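Staging Lenz in a Room with No Wings
Project report, Theater Production II

Our group was assigned a one-hour devised piece and a budget of 154 dollars, most of which went to black fabric. We chose Lenz, a play we wrote ourselves over 10 rehearsals, concerning a lighthouse keeper who refuses to be relieved of duty. The company called itself Domora, a name picked at one in the morning and defended ever since.

The space was the Trumasden studio, which seats 50 and has one door. Every entrance and exit had to use it, including the storm. Our first draft had 13 scene changes. After the second run-through it had four, and the keeper's sister had become a voice offstage, much to the relief of the actor playing her, who had a chemistry lab to finish.

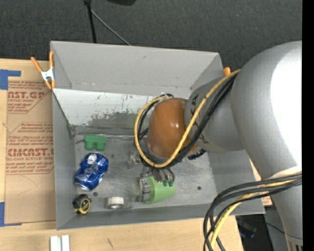 Why did the group keep the blackout before the last scene?
The keeper needed time to climb the ladder, and the audience had already watched him climb it twice.

Lighting was the weak point. We had planned a slow sweep of the beam across the seats, timed to the keeper's counting speech. The operator and the actor counted at different speeds, and by the second night the beam was finishing his sentences. We cut the sweep and left a single steady lamp, and two people in the feedback session praised our restraint.

If we restaged the piece in October, we would rehearse with the lights from the first week and rewrite the sister so that she gets to come through the door. The ladder should also be shorter.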